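Handing the oven-door step to the arm: set-up and shift procedure

Filed under: Workplace automation / Small kitchens and test rooms
Posted 19/04/2022

These notes cover the introduction of a single robot arm to a bench where staff have been opening and closing small ovens by hand. They were written for the Dobre product-testing room, where door handling used to be shared out among whoever was on the bench. The steps should carry over to any room with a countertop oven and one fixed arm.

Before you start

You will need the arm with a parallel gripper fitted, a fixed camera with a clear view of the bench, a small camera at the wrist, and the Birnetti job sheet (version 7 or later). Earlier sheets have no column for manual takeovers.

Agree in writing who owns each task before the arm is switched on. At Dobre the split is as follows. The arm opens and closes the door. Staff choose the food, place it, set the knobs and decide when a run is over. If this is left vague, people hover at the bench and the job takes longer than it did before.

Step 1. Record the manual job

Log the task as people do it now, for at least one full week. Dobre logged 424 door operations by hand. Note the pauses as well as the movements. An experienced operator often stops with the door part open to let heat out, and that pause will vanish from the process unless it is written down and put into the program.

Step 2. Fix the positions

Mark where the oven stands and where its feet go. Do the same for bowls and trays. Leave the oven unplugged during all set-up work. Teach the arm its approach with the door closed, then again with the door fully down, and save the two as separate positions. Do not copy one from the other and adjust the height.

Step 3. Set the speed

Start at the slowest travel speed the controller allows. Raise it in small increments, checking the wrist camera recording after each change. Fast wrist movement smears the recording, and a smeared recording is of little use when you want to find out where contact was made.

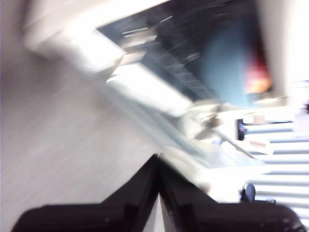 Lutar wrote in to say that their bench staff could not review recordings at the default speed either, and asked whether the arm should be slowed for the whole cycle or only near the door. Only near the door, in our case. We kept the higher speed for travel between the rest position and the oven, and set a slow zone that begins 11 cm from the front panel. Staff review footage from the slow zone only.

Step 4. Set the force limit

The open door is a lever, and pressure near its outer edge puts strain on the hinges. Set the downward limit low and let the arm stop with a fault if it is exceeded. Faults at this stage are cheap. A bent hinge takes the oven off the bench until a replacement arrives.

Check three things with the door down:

The fingertips meet the door where you taught them to.
The cable has slack at full reach.
Anything on the bench in front of the oven is clear of the door and the fingers.
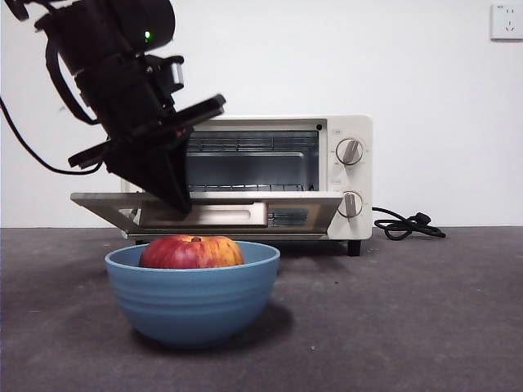 Gripper on the lowered door, with the bowl and apple in front of the oven.

Step 5. Run with a person present

Run the first shift with one operator at the stop button and no other duties. Dobre's operators found this dull, and they were right to object when it was extended to a second week. Set an end date for attended running at the outset and keep to it.

Every manual takeover goes on the job sheet with a short reason. "Arm stopped" is not a reason. "Door not fully down, arm stopped" is.

Step 6. Rewrite the shift

This is the part most sites skip. Once the arm has the door, the operator's day changes shape. There is less reaching and more checking, and the checking comes in short bursts that are easily interrupted. Fullex, who supplied our bench layout, suggested giving one operator two benches straight away. We held off until June of the first year. By then we had 549 logged cycles to judge from, and the operators had been asked for their view on the spacing between checks.

Grade and pay should be settled at the same time. Teaching positions and clearing faults are skilled work and should appear in the job description of the person who does them.

Keeping the manual skill

Schedule one manual session per operator each fortnight. The arm will be out of service now and then, and tests still have to be finished. Use the same job sheet for manual sessions so that the two sets of entries can be compared.

Known problems

Positions drift if the oven is moved for cleaning. Re-teach both door positions afterwards, with the plug out.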